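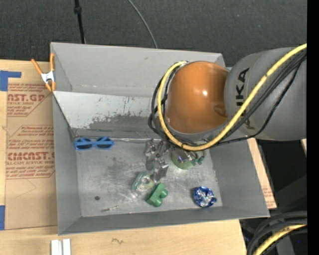 About Vostero

Print this page
E-mail this page

Vostero is a search and e-mail marketing firm. We plan, build and measure campaigns for companies that sell to other companies, mostly makers of parts, tools and supplies with long sales cycles and small marketing teams. The firm was started by Torunn Brekke, who had spent her earlier career writing product catalogs and wanted a way to find out which pages were read.

What we do

The work falls under four headings. Clients may take one or all of them, and each is priced on its own.

Search. We review the existing site, record which terms each page ranks for, and set a target term for every page that is meant to bring in inquiries. Pages that compete with one another are merged or redirected. A site review covers up to 1,000 URLs; larger sites are split by product line and reviewed in stages.

E-mail. We clean the mailing list first. Addresses that bounce twice are removed, and contacts with no opens or clicks in a year are sent one message asking whether they wish to stay on. Those who do not answer are taken off. Clients are sometimes unhappy with the smaller list, but delivery rates depend on it.

Paid listings. We manage bids, negative terms and landing pages. Ad accounts are opened in the client's name and remain with the client if the contract ends. We charge a fixed monthly fee and take no share of ad spend.

Reporting. Reports are sent monthly and cover inquiries, cost per inquiry and the pages where those inquiries began. Page views are listed in an appendix for those who want them.

How reports are built

Our reporting tool is called Cornia. It was written in-house and is not sold separately. Cornia pulls form entries, call records and ad costs into one table and matches them by session. Where a match cannot be made, the inquiry is marked "unassigned" and left that way - we do not spread unassigned inquiries across channels to fill out a chart. In most accounts the unassigned share is roughly 50 for every 389 inquiries. It tends to be higher where a client takes most orders by phone.

Data in Cornia can be exported as plain CSV at any time. The current version does not handle more than one currency per account. This is planned for August.

Offices and staff

Strategy and account work is done at our main office. Copy and design are handled by the Cesano group, a studio that joined Vostero as a separate unit and still keeps its own name on the door. Technical work, including tagging, redirects and page speed, sits with the Abeysekara desk, named for the building it occupies. Each client has one account lead, who answers e-mail and attends all calls.

We have 107 active accounts. New accounts are taken on when a lead has room, so there can be a wait before work begins.

Contract terms

The first term is six months. After that, either side may end the agreement with 30 days' notice in writing. Passwords, ad accounts, copy and raw data are handed over on the last working day. Support is open on weekdays; planned server work is done on Saturday mornings, when reports may be slow to load.

To ask about a site review, write to the main office with the address of your site and a short note on what you sell and to whom.

Print this page
E-mail this page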